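Trostevard Evening Classes
Looking After Teeth and Gums – Handout 6: Dry Mouth
Notes by Vangelis Drakos

Share 16 | Comments 3

Welcome back, everybody, and thank you to those who stayed behind last time to stack the chairs. We ran over on fluoride, so the first part of these notes covers what I had meant to say then, and the rest is the dry mouth material. You don't need to have read the fluoride handout to follow it, although I'd be delighted if you had!

1. What saliva does all day

Most of us give no thought to saliva until we haven't got enough of it. It wets food so that we can swallow, and it carries tastes to the tongue, so people with a dry mouth often say their dinner has gone bland. The part that matters most for this course is what it does after a meal. The bacteria that live on our teeth feed on sugars and starches and make acid, and the acid draws minerals out of the enamel. Saliva washes some of that acid away and neutralizes a good deal of what is left, and it also carries calcium and phosphate, which can settle back into the softened surface.

Please remember the word "remineralization" from the second handout. I know it's a mouthful (sorry), but all it means is minerals going back in. Saliva is doing that job quietly between meals, and it needs some time without food to get anywhere. A person who sips sweet coffee all morning is giving it very little chance.

At night the flow drops right down. That is normal, and it's the reason we make such a fuss about brushing before bed and having nothing but water afterward.

2. Who gets a dry mouth, and why

The proper name is xerostomia, if you like a proper name, and strictly speaking it means the feeling of dryness. You can have the feeling with a fairly normal flow, and a few people have a low flow and hardly notice. Dentists pay attention to both.

Medicines are the most common cause by a long way. Many antihistamines, antidepressants, blood pressure tablets and bladder medicines can do it, and the chance goes up when somebody takes several at once. Please don't stop a prescribed medicine on account of anything you read in these notes. Take your list to the pharmacist or the doctor who prescribed it and ask whether the dose, the timing or the medicine itself could be changed. Often there is some room, and sometimes there isn't, and then we work on protecting the teeth instead.

Radiation treatment to the head and neck can damage the salivary glands, and so can Sjögren's disease, where the immune system attacks the glands that make tears and saliva. Diabetes that isn't well controlled is another one to know about. Then there are the everyday causes – breathing through the mouth at night, smoking, alcohol, not drinking enough on a hot day or during a long game.
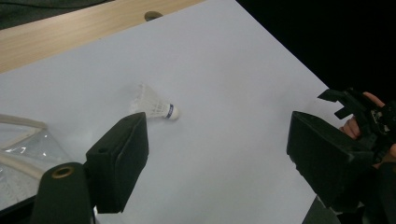
Shuttlecock, lying on its side.

Sport deserves a paragraph of its own, as a few of you asked. When you play hard you breathe through your mouth and you sweat, and both leave the mouth drier. That is exactly when people reach for a sports drink, and most of those are acidic and plenty are sugary too. A dry mouth plus a sour, sweet drink taken in small sips for an hour is hard on enamel. For an ordinary club evening, water will do very nicely. If you do need the sports drink for a long event, have it in a few proper swallows, follow it with water, and leave the toothbrush alone for half an hour or so afterward while the enamel recovers a little.

3. Signs to watch for

People describe it in all sorts of ways. Lips that stick to the front teeth, a tongue that feels rough or burns, waking up to drink, needing water to get a cracker down. Dentures may rub or come loose, as a thin film of saliva helps hold them in place. The voice can go hoarse toward evening.

What the dentist looks for is a bit different. New decay along the gum line is a strong hint, and so is decay on root surfaces or around the edges of old fillings and crowns, especially in somebody who had years of clean checkups beforehand. There may be frothy or stringy saliva, a smooth tongue, or a yeast infection in the mouth (thrush), which needs its own treatment. A mirror that clings to the inside of the cheek is an old and useful clue.

4. What helps

Start with water, kept close by, in small and frequent sips. Sugar-free gum is very good if your jaw is happy with it, and it works by making the glands you have do more. Sugar-free lozenges are an alternative, but read the label, please, as some of the fruit ones contain a fair amount of citric acid and you'd be swapping one trouble for another. Gum or mints with xylitol are fine for most people, though a lot at once can upset the stomach. Keep anything containing xylitol well away from dogs – it is dangerous to them even in small amounts.

Use a fluoride toothpaste twice a day, and spit without rinsing. I know, I say it every session! For people at higher risk the dentist may prescribe a stronger paste or paint on a fluoride varnish at checkups. Choose a mouthwash without alcohol. Many of you will find a plain, mild toothpaste kinder than a strong mint one when the mouth is sore.

Saliva substitutes come as sprays, gels and rinses. They don't last very long and they don't suit everybody, so buy the small size first. A gel last thing at night seems to be the favorite among people I have taught. A humidifier in the bedroom can help too, provided it is cleaned as the instructions say.

There are prescription tablets that stimulate the glands. They have side effects, sweating being the usual one, and they aren't suitable with certain heart, lung or eye conditions. That is a conversation for your own doctor or dentist.

5. For next time

Please keep a little diary for a couple of ordinary days. Write down when you eat, when you drink and what it was, and when your mouth feels dry. You needn't show it to anyone. We'll use it to talk about the gaps between meals, which will be the whole of the first half, and after the break we'll go on to dentures and how to clean them.

The reading is the dry mouth chapter in the Margaritis booklet, pages 16 to 20. The copies at the Vadthorpe library are kept behind the desk, so do ask. If you missed the session on gums, it will be repeated in September in the Bremard room.

These notes are for general learning and can't replace a visit to somebody who can look in your mouth.

Last updated 8/6/22

Comments (3)

Pilar W.
Thank you for putting these up, I had to miss the session. My mother takes three of the kinds of tablets you list and has been blaming her dentures all this time. We are going to see the pharmacist with the list.

oldracket
Guilty of the sports drink, every club night, little sips between games. Does the sugar-free version get me off the hook?

Vangelis Drakos
Partly! You lose the sugar, so the bacteria have less to work with, but most of the sugar-free ones are still acidic and the enamel minds that just as much. Water on club nights, please, and bring the bottle along next time so we can read the label together.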